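Housekeeping Practices, wk 3 - surfaces and adhesives
(Notes for S. Suwannarat's group, pls read before lab)

Adhesive = sticky layer + backing. Tack is the quick grab. Peel is what it takes to get it off again. Students mix these up every year.

Residue: time and sunlight make it worse. Pull slow, low angle, back over itself. Test solvents somewhere hidden first, esp. on matte finishes, they go shiny and it dosen't come back.
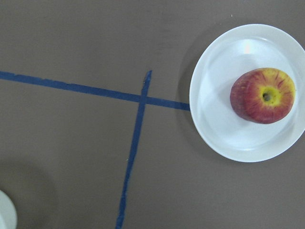

Fig. 3. Blue tape on a matte tabletop, with plate.

Hand-torn ends lift sooner than cut ones. Press edges down w/ a card.

Reading: Mallet, ch. on coatings, skip the tables. Bring a rag and somthing to scrape with, plastic only. Quiz moved to April.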